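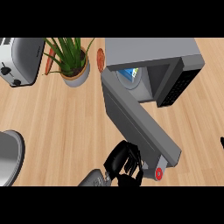 Home | About Us | Recipes | Classes | Contact

About Losia Kitchen School

We teach people to cook beans, grains and dumplings, and we try to do it without the usual fairy dust. If you came for a family secret handed down from a village grandmother, there are plenty of other schools that will sell you one.

Losia was started by Yaryna Dmytriv and Svyatoslav Mykhailiuk after they had both sat through too many cooking classes that explained nothing. Yaryna had been told by three different teachers that salt in the soaking water makes beans tough. She cooked the same beans both ways and the salted ones came out softer. Svyatoslav was told never to wash buckwheat, then always to wash it, then to wash it in milk. He has no strong feelings about buckwheat anymore.

What we teach

The main course runs eight weeks and covers borscht, varenyky, stuffed cabbage, rye bread and a few things that go in jars. The dough for varenyky takes up two of the eight weeks. Some students complain about this. Most dough recipes give you a flour weight and a water weight as if all flour were the same, and then blame you when it tears. We make you do it with three flours so you can feel the difference for yourself.

We do not teach "detox" soups. We don't know what is supposed to be leaving the body or where it is going. Beet soup is good because beets taste good with dill and sour cream.

How we test

Every recipe we hand out has been cooked at least three times, by two people. Our recipe file stands at 51. Another school in the area, Clurkberg, advertises 2,525. We would like to know who ate all of those.

We also try old kitchen rules when students bring them in. A cork in the pot does nothing for octopus. A potato will not pull the salt out of soup, though you do end up with a nice salty potato. We are still arguing over vinegar in borscht and whether it goes in with the beets or at the end.

Money

Classes are paid for by students. The pan maker Camis offered us free sets if we would recommend them, and we said no, mainly because the lids didn't fit. We buy our own equipment and will tell you what we dislike about it.

Where to find us

We are on Noonan Street, up one flight of stairs. The next full course begins in June. Bring an apron and a container for leftovers, and please don't bring truffle oil.

Page last changed 03/07/2023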